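Hiebert Hall rentals - common questions

Updated November 7, 2019. Short answers, more detail by email.
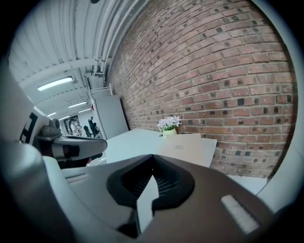 Kadri Mockus asked whether the deposit comes back if the date gets moved, and could we please put that somewhere people can find it. Yes it does. Moving once is free, second move you lose half.

How much is the deposit?
$328. Card or check. No cash at the office anymore.

And the rental itself?
$1,120 for a full day, 9 to 11 pm. Half days only in July, ask.

How many people can we have?
78 seated. Standing is a different number, depends on your layout, send it to Baoshan Xiao.

Can we hang things on the brick?
Free standing stuff only. No nails, no tape, no putty. Tape pulls the mortar, we've had to patch it. Same goes for the pipes, nothing tied to them please.

Can we bring our own food?
Yes. Any caterer. Gavora has a price list for our renters if you dont have one in mind, not required.

Alcohol?
Beer and wine with a permit. Copy of the permit to us 2 weeks before. No permit, no bar.

Music?
Off at 10. Neighbors on the Brostia side are close.

When can we get in to set up?
9 am. Earlier if the hall is free the night before, call first.

Who do we call if the heat is off or a door is stuck?
Tariq Baloch, number is on your confirmaton. Evenings, Povilas Paulauskas.

Parking?
Street, plus the lot behind Brevar after 6.

Trash?
Bag it, leave it by the back door. Boxes flat.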